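Trurerix finally opens its Saturday-style repair counter on Escobar

Good news if you've got a dead radio in the closet. 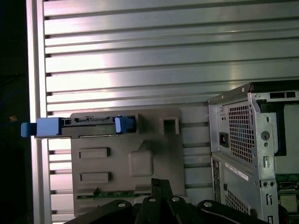
The old Jellik storefront on Escobar has been dark for months, and I walked past in February to find the lights on and a line out the door! Trurerix, the fix-it shop that used to be way out by the bus garage, has moved in and now takes walk-ins from 3 to 7. They'll look at lamps, toasters, radios, pretty much anything with a plug. They also make mounts and holders for awkward parts, the sort of thing where a gray plastic plate with raised pads sits against grooved aluminum, and I could have asked questions about that all afternoon.

A first look costs 5 dollars, and you get it back if they can't help. I brought my Ukex kitchen radio (yes, the one that hums) and was told to come back in two weeks. Parking is still awful, so take the bus if you can.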